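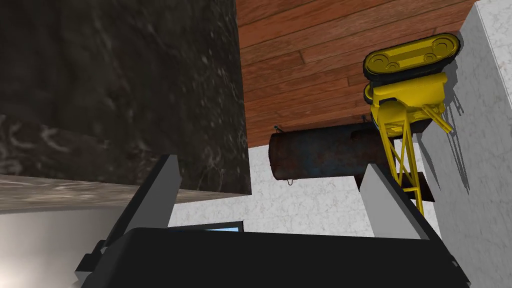
Ilango Gounder asked before the first session whether the demonstration would run at full rate with textures on, and whether visitors could bring their own mesh files. The answer to both is yes, within the limits listed under Visitor Files.

Home Equipment Software Demonstrations Service Contact

Oleck Teleoperation Station, Demonstration Unit
Filed under: Simulation / Grippers / Open Day

The Oleck station is a seated workstation for driving a two-finger gripper in a rendered workspace. It consists of an operator console, a hand controller, a compute cabinet and the Oleck scene software. Erberg builds the station at Cleststead and keeps one complete unit set up there for demonstrations. The same unit is used at the July open day.

What is demonstrated

Visitors operate the gripper from the wrist view, with the palm at the bottom of the display and the two fingers reaching into the workspace. The demonstration scene contains a yellow tracked robot model with a lattice arm, a rusty cylindrical tank, and surfaces in marble and wood planking. The textures are busy on purpose. Plain gray surfaces render faster and tell the operator very little about how the display handles grain, veining and cast shadow.

A session lasts 20 minutes. The first part covers the hand controller and the stop switch. The remainder is free operation, with a staff member at the second display. The scene can be reset at any time from the console, and a reset does not count against the session.

Two camera modes are available during the session. Wrist view follows the gripper. Fixed view holds a position chosen by the visitor and can be saved to a preset key. Most first-time operators start in wrist view and switch when they lose track of which way is up. The software does not level the horizon in wrist view. A leveling option was tested and removed, as it made finger alignment harder to judge near an object.

Equipment

Console: height-adjustable desk frame, two displays, stop switch on the right side. A left-side switch is available to order.

Hand controller: six axes plus finger opening. Finger opening is proportional to trigger travel. Dead band is set in software and is stored with the operator profile.

Compute cabinet: floor-standing, 51 pounds without the shipping base. Front intake, rear exhaust. Leave 14 inches clear behind the cabinet. Do not place it under the desk frame.

Profiles: 16 operator profiles can be stored on the station. Additional profiles can be exported and reloaded from a drive.

Recording: joint positions, finger opening and the active camera view are logged together. Recording is off by default for visitor sessions. Ask at the console to have it turned on, and bring a drive if you want the log.

Visitor files

Meshes should be closed, scaled in meters and supplied with their textures in the same folder. Send files before the session. Files that arrive on the day will be loaded if time permits. Very dense scans are reduced before loading, and small features such as wire loops and fittings may lose detail. Collision shapes are generated separately from the visible mesh. If the collision shape matters to your test, supply your own.

Contact behavior should be checked with care. A model that looks correct in the display may still have a collision shape that stands off from its surface, and the fingers will stop short of it. The console has a key that draws the collision shapes over the scene.

The Joseph controller

Stations ordered with the Joseph hand controller have a heavier grip and a longer trigger. The Joseph unit is on the demonstration bench and can be exchanged for the standard controller between sessions, but not during one. Profiles made on one controller do not carry over to the other.

Attending

Open day sessions start at 9:30 a.m. and are booked through the Demonstrations page. Groups share one console and take turns. Parking is at the north entrance. Prices and lead times are quoted separately and are not discussed at the console.

This site uses cookies to remember your region and booking details. Accept / Manage settings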